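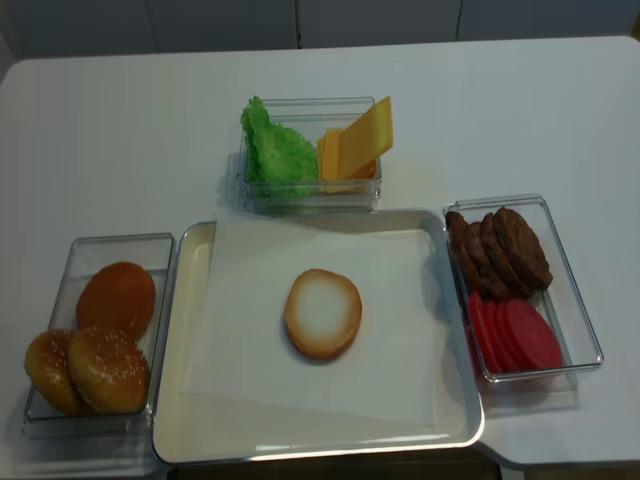 # Setting up a burger assembly station

*Guidance for shared kitchens, prepared by Ekero Household Advisory Service. Last revised March 1, 2022.*

This page is intended for residents, clubs and small halls that prepare hamburgers for a group and wish to do so in an orderly manner. It covers the layout of the table, the choice of containers, the order of assembly and the clearing of the work area. Cooking times for meat and meat substitutes are given on the packet and are not repeated in this guidance.

The arrangement recommended is a simple one. A tray lined with paper stands in the centre of a clear table, and the ingredients stand round it in open containers. The same arrangement can be used for one person making lunch or for a kitchen serving a full hall, although a larger sitting will need more than one station.

## The table

A plain, light-coloured surface is preferred, as crumbs and drips are easily noticed against it. A white tabletop serves well. Patterned oilcloth is acceptable if it can be wiped, but fabric cloths should be removed and stored elsewhere until the meal is over.

Before anything is set out:

- Clear the table completely, including items pushed to the back.
- Wash the surface with hot water and detergent, then rinse.
- Dry it with a clean towel or disposable paper. A damp table allows trays to slide.
- Wash hands, and dry them on a separate towel.

The table should be of such a height that the person assembling can work without stooping. Where the kitchen has only low tables, the work may be done seated, provided that every container can be reached without leaning over open food.

## The tray

The tray marks the place where the burger is built. One with a raised rim is strongly recommended. It keeps seeds, shreds of lettuce and loose sauce from reaching the table, and it can be lifted away in one piece when the work is finished. Rounded corners are easier to wipe than square ones.

The tray should be placed near the front edge of the table, directly before the person working, and should sit flat with no part overhanging. In the kitchens at Zorkville, where several stations are set out on one long table, a hand's width is left between each set of containers and the next so that neighbouring ingredients are not confused.

### Lining the tray

A single sheet of white paper laid inside the tray is sufficient. Greaseproof paper or food-grade wrapping paper may be used. Newspaper and printed paper should not be used in contact with food.

The sheet need not match the tray exactly. It is enough that the bun rests wholly on paper, and a sheet that lies a little askew does no harm. A sheet that climbs the rim and folds over the edge, however, will catch on the sleeve and should be trimmed or replaced by a smaller one. Users who wrap each burger as it is finished may cut the paper to a larger size and fold it once, opening it out when the filling is complete.

Change the paper when it becomes wet or greasy, and in every case before preparing a meal for a person with an allergy. In the latter case the tray must also be washed.

## Containers for ingredients

Clear plastic containers are recommended. The contents may be checked at a glance, and the person responsible for refilling can see from across the room what is running short. Opaque boxes require labels on the side as well as on the lid.

Containers should be suited to their contents in size and depth. The following points apply to most kitchens.

**Buns.** Use a wide rectangular container and stand it to one side of the tray. Buns may overlap, but they should not be pressed down to make room for more. Seeded and plain tops may share a container unless a guest must avoid sesame, when plain buns are to be kept in a separate, covered container well away from the others. Loose seeds travel further than is generally supposed.

**Lettuce and cheese.** A smaller container placed directly behind the tray is suitable. Lettuce with a ruffled leaf may be stood upright against the wall of the container, with the cheese slices propped on edge next to it. Items stored in this way are lifted by their upper edge, and the remaining pieces are disturbed very little. Cheese that projects slightly above the rim is easier to take hold of than cheese lying flat at the bottom. The lettuce must be well drained before it is put beside cheese.

**Cooked fillings.** These should have a container to themselves and should be brought to the table last. Raw meat is never to be placed at the assembly station, even in a closed box.

**Sauces.** Squeeze bottles are preferred to jars and spoons. They should stand on a saucer, on the side of the writing hand.

Members have asked whether lids should be kept on between servings. Where the interval is short, the containers may remain open. If the station is to be left, the lids should be replaced and anything that requires chilling returned to the refrigerator. The shallow Atex boxes held in the Ekero equipment store have lids that fit only their own size, and borrowers are asked to return each lid with its box.

## Arrangement round the tray

Place the containers close enough to touch with a bent elbow, leaving a finger's width between each container and the tray. The order should follow the order of use. A right-handed person will generally find it convenient to have the buns on the left, the salad and cheese behind, and the cooked filling on the right. A left-handed person may reverse this.

Once an order has been chosen, it should be kept for the whole sitting. Where two people share a station, the containers stay where they are and the second person works from the opposite side of the table with a second tray.

## Preparing the buns

1. Slice the buns horizontally with a serrated knife, if they are not already cut.
2. Toast the cut faces only. A golden-brown ring at the edge with a paler centre is a satisfactory result for a soft bun. Darker toasting makes the bun brittle and likely to crack when closed.
3. Set the halves on a rack for a minute before placing them in the container. Hot buns put straight into plastic will become soft with steam.
4. Put the tops where they can be taken without lifting other pieces.

A conventional oven set to 200 degrees Celsius may be used for larger quantities. Lay the halves cut side up on a baking sheet and watch them throughout, as ovens differ considerably.

## Order of assembly

1. Place the bottom half of the bun in the middle of the paper, cut side up.
2. Spread a thin layer of sauce to the edge, if wanted. The sauce protects the bread from moisture.
3. Add the lettuce, folding large leaves so that they remain within the bun.
4. Add the cooked filling.
5. Lay the cheese on the filling while the latter is still hot.
6. Add pickles, onion or tomato. Tomato should be blotted first.
7. Place the top half and press lightly with a flat hand.

Some households prefer the lettuce above the cheese, and there is no objection to this. Lettuce placed low keeps the bottom bun firmer, while lettuce placed high stays crisper.

Complete one burger before beginning the next if the guests have asked for different fillings. If all are to be alike, several bottom halves may be laid out together on a longer tray.

## Quantities

For cheese, one slice to each burger is usual. A head of curly lettuce goes further when the leaves are torn in half along the rib. Cooked filling is commonly allowed at 100 grams for each adult, with smaller portions for children on request.

The Engström hall, which has catered for 228 people at a single sitting, reports that refilling small containers often is preferable to setting out large ones at the start. The food is fresher, and less is left over that must be thrown away.

## Clearing away

- Return cheese, salad and sauces to the refrigerator promptly. Do not tip leftovers from an open container back into the original packet.
- Fold the paper inwards over the crumbs and put it in the bin.
- Wash the tray and containers in hot water with detergent. Clear plastic scratches easily, and scouring pads should not be used on it.
- Stand the containers upside down on a rack until fully dry before stacking them.
- Wipe the table from the back towards the front, and sweep the floor along the front edge.

Containers that have become cloudy may be soaked in warm water with a spoonful of bicarbonate of soda and rinsed well. Those with cracked rims should be withdrawn from use with food. Equipment borrowed from the Ekero store should be returned clean and dry, with any breakages noted on the loan slip.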